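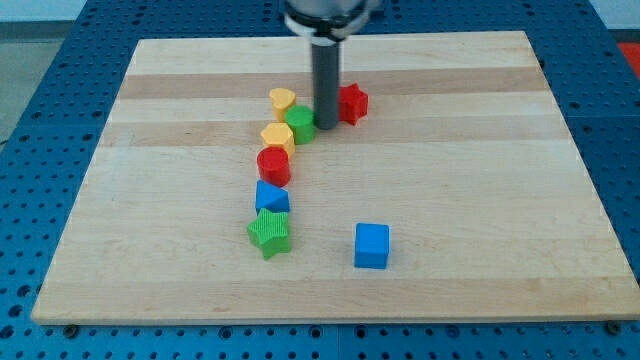 The block board at the Skoltov open day, with the arm down between the green cylinder and the red star.

I'd been meaning to go since December, when Anong Siriwan told me they let visitors have a go on the arms, and I finally got myself there in March 2020. You get a badge, a cup of tea and a slot on the blue table, and I'd have happily stayed there all day!

My slot was 17 minutes with Wai-kit Tang, who looks after the controllers. We had the same arm on two of them, first the Prandeo and then the Yensuk, and the job was to bring the tip down beside a block without knocking it. The Prandeo has a lovely big joystick but it creeps, and then it lurches (sorry, yellow heart). The Yensuk is an ugly grey pad with tiny buttons – I hated it for a minute or so and then got on with it far better, especially going in close by the stars, where the points stick out just where you don't want them.

Wai-kit says the pad costs over 2,000 less, so the Prandeo people may want to look away. He also let me try a Dutau soft gripper at the next bench, which was great on the round pieces and hopeless on the triangle. I'd like another go at that one with the fingers set narrower.

Tickets were six pounds, and parking is round the back, past unit 78.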